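홈 | 사업소개 | 지원현황 | 자료실 | 문의
분류: 지원사업 중간보고
읽는 시간 5분

드레드스테드 공유식기 대여사업 중간보고

이 보고서는 드레드스테드 지역에서 진행 중인 공유식기 대여사업의 상반기 경과와 하반기 계획을 정리한 것이다. 지난 보고 이후 달라진 사항을 중심으로 적었으며, 예산 집행 내역은 별도 표로 제출하였다.

1. 사업 개요

사업의 목적은 마을 행사, 경로 식사, 학교 급식 외 모임에서 쓰이는 일회용 그릇과 컵을 다회용으로 바꾸는 것이다. 단체가 식기를 빌려 쓰고 반납하면 세척장에서 씻어 다시 내보낸다. 세척장은 그레르킷데일에 있으며, 대여 창구는 드레드스테드와 그레르킷데일 두 곳에서 운영한다. 세척과 운반은 홀저에 위탁하였고, 예약 관리는 드리니스 시스템을 쓴다.

2. 추진 실적

보고 기간에 대여를 이용한 단체는 58곳이다. 처음 이용한 단체가 절반을 조금 넘고, 나머지는 지난해에도 이용한 곳이다. 대여된 식기는 모두 3,246점이며 밥그릇과 국그릇이 가장 많았다. 컵은 날씨가 더워지면서 이용이 늘었고, 큰 접시는 예상보다 적게 나갔다.

이용 단체의 성격을 보면 주민 모임과 종교 단체가 많고 학교는 적다. 학교는 행사 일정이 학기 초에 정해지는 경우가 많은데, 우리 쪽 안내가 그 시기를 놓쳤다. 다음 학기에는 안내문을 방학 중에 먼저 보내기로 하였다.

대여 기간은 기본 사흘로 운영하였다. 주말 행사를 치른 단체가 월요일까지 반납하기 어렵다는 의견이 여러 번 나와서, 5월부터 주말 대여에 한해 하루를 더 주고 있다. 이후 반납 지연은 눈에 띄게 줄었다. 다만 세척장에 물량이 몰리는 날이 화요일로 옮겨 갔고, 그날은 오후 6시까지 작업하는 일이 잦아졌다.

3. 식기 구성과 파손

초기에는 한 가지 색의 그릇만 갖추었다. 이용 단체에서 밥과 반찬을 구분할 수 있게 해 달라는 요청이 있어, 추가 구매분부터는 색과 질감이 다른 그릇을 섞었다. 무게가 가벼운 제품도 함께 검토하였으나 쌓아 두었을 때 흔들림이 심해 채택하지 않았다.

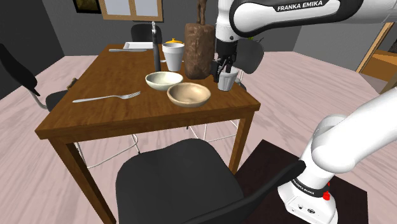
그림 1. 식탁 위의 크림색 그릇과 황갈색 그릇, 흰색 작은 컵

파손과 분실은 합쳐서 약 100점이다. 대부분 운반 중에 이가 나간 것이고 분실은 적다. 운반 상자 안의 칸막이가 낮아 그릇끼리 부딪히는 것이 원인으로 확인되어, 홀저와 협의하여 칸막이를 높은 것으로 바꾸었다. 교체 비용은 소모품비에서 지출하였고 항목 간 전용은 없었다.

파손에 대한 변상은 받지 않고 있다. 변상 규정을 두자는 의견도 있었지만, 소규모 단체가 이용을 꺼릴 수 있어 올해는 현행대로 유지한다. 같은 단체에서 파손이 되풀이되면 전화로 포장 방법을 다시 안내한다.

4. 세척과 위생

세척은 애벌세척, 본세척, 헹굼, 고온 건조 순으로 진행한다. 표면 오염도 검사는 매달 한 차례 실시하며, 보고 기간 중 기준을 넘은 경우는 한 번 있었다. 3월 검사에서 국그릇 일부가 재세척 대상이 되었고, 건조기 문의 고무 패킹이 닳아 온도가 충분히 오르지 않은 것으로 파악되었다. 패킹을 교체한 뒤 다시 검사하여 기준에 맞는 것을 확인하였다.

양념이 굳은 채 반납되는 그릇은 여전히 많다. 물에 한 번 헹궈 달라는 안내문을 상자 뚜껑 안쪽에 붙였으나 효과는 크지 않았다. 행사장에 수도가 없는 경우도 있어 이용 단체만의 문제로 보기는 어렵다.

5. 예약 관리

드리니스 도입 이후 전화 예약은 줄었으나 없어지지는 않았다. 연세가 있는 이용자는 전화를 선호하며, 창구 직원이 대신 입력한다. 4월에 같은 식기가 두 단체에 겹쳐 예약된 일이 있었다. 전화로 받은 건을 늦게 입력한 것이 원인이었고, 이후에는 통화 중에 바로 입력하도록 절차를 바꾸었다. 해당 단체에는 예비 물량을 보내 행사에 지장이 없었다.

재고 수량은 매달 말에 창구별로 맞춘다. 두 창구 사이에 식기가 오갈 때 기록이 빠지는 경우가 있어 이동 전표를 따로 만들었다.

6. 이용자 의견

반납 상자와 함께 회수한 의견지에서는 그릇 상태가 깨끗하다는 답이 많았다. 불편 사항으로는 상자가 무겁다는 점, 그레르킷데일 창구의 주차 공간이 좁다는 점이 주로 적혀 있었다. 어린이용 작은 그릇을 갖추어 달라는 요청도 있었다. 수저를 따로 신청해야 하는 것이 번거롭다는 의견은 받아들여, 7월부터 그릇을 신청하면 수저가 기본으로 포함되도록 한다.

7. 하반기 계획

하반기에는 학교 이용을 늘리는 데 중점을 둔다. 현재 16개 학교와 일정을 조율하고 있으며, 운동회와 학예회가 몰리는 10월에 맞추어 물량을 따로 잡아 둔다. 상자는 손잡이가 있는 작은 규격으로 일부 교체한다. 주차 문제는 건물 측과 협의 중이고 아직 결정된 것은 없다.

어린이용 그릇은 잔여 예산 범위에서 소량만 구매하여 시범 대여한다. 세척 인력은 10월 한 달 동안 한 명을 추가로 배치할 예정이며, 이에 따른 인건비 변경 신청서는 이 보고서와 함께 제출한다. 다음 보고는 11월에 제출한다.

첨부: 예산 집행표, 표면 오염도 검사 결과, 인건비 변경 신청서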